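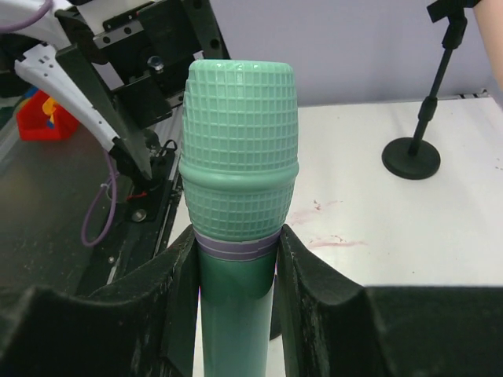
## Tasting evenings in a small wine bar: talk first, or pour first?

**reka_fodor**

Hello all. I am new in this part of the forum, I mostly read the thread about storage. In April I will lead my first public tasting, at Vescombe, the little wine bar next to the old post office. There are 25 seats and 21 are already sold, so I cannot run away anymore.

My plan is five wines, all from small growers. Three whites, one light red, and at the end a sweet one from Prestska. I have two hours. My question is about the order of talking and drinking. I learned wine in a school where the teacher explained everything for ten minutes, and only after that we were allowed to smell. I was always thirsty and I remembered very little. But if I pour first, I am afraid that people will finish the glass before I open my mouth.

How do you do it?

Réka

**corkdorkel**

Pour first. Always. Give them a small pour, 2 ounces at most, and tell them a second one comes after you have spoken. They will keep quiet for the second one.

**desta_hadgu**

I don't agree with corkdorkel, at least for the first wine. For the first glass I talk before, maybe two minutes, and only about how we will work tonight: look, smell, taste, write one word. From the second wine I pour first and let them speak before me. If I say "pear" before they smell, then the whole room finds pear, also the people who had something else in their nose.

And please don't read the technical sheet aloud. I did this at Endale in my first year, with the soil and the altitude and the date of harvest for each bottle. One lady asked me very politely if there will be wine also.

**old_lees**

> If I say "pear" before they smell, then the whole room finds pear

So what? They paid for a guide. Beginners without words are uncomfortable, they look at their shoes and say "nice". Give them pear. Give them a printed sheet with ten aromas and let them mark what they find. I've been doing this a long time and the silent guessing part is where I lose people.

**desta_hadgu**

A sheet is fine for me. My problem is only with saying the answer, like there is one answer. With a sheet they still choose.

**old_lees**

Then we disagree less than I thought. I would still say the pear out loud if the room is dead.

**reka_fodor**

Thank you, this is already very useful. I think I will make the sheet, but with families of aromas (fruit, flower, herb, bread, nuts) and an empty line for own words.

Another question. The light red is from Gurden and it is a little bit reductive when I open it. After half an hour it is lovely. Should I decant, or let them smell both?

**corkdorkel**

Decant it before they arrive. Struck match is not what you want on a first evening.

**gluggle_pat**

Opposite for me. Keep one bottle closed, decant the others, and pour a sip from each. It's the only part of my last tasting that people still mention to me - they could smell the difference themselves and I hardly had to talk. You need more glasses though. Ask the bar early about the glasses!

**old_lees**

With two hours and five wines? That's ten minutes gone. Drop one white if you want to do this.

**reka_fodor**

I have thought about it and I will drop the third white. It was similar to the second one anyway, and the grower will forgive me. So four wines, and the red in two versions.

The bar has roughly 60 good glasses, so three for each guest is not possible. I will give two to everybody and put water and a bucket on the tables for rinsing.

**desta_hadgu**

Rinse with a drop of the next wine if you have enough, not with water. And serve the Prestska colder than you think, the room gets warm when it is full.

**corkdorkel**

Water is fine. Life is short. Still decant the red.

**reka_fodor**

I will write here after the evening how it went with the two reds. If somebody has a sheet with aroma families that they like, please send it to me, mine has too many nuts.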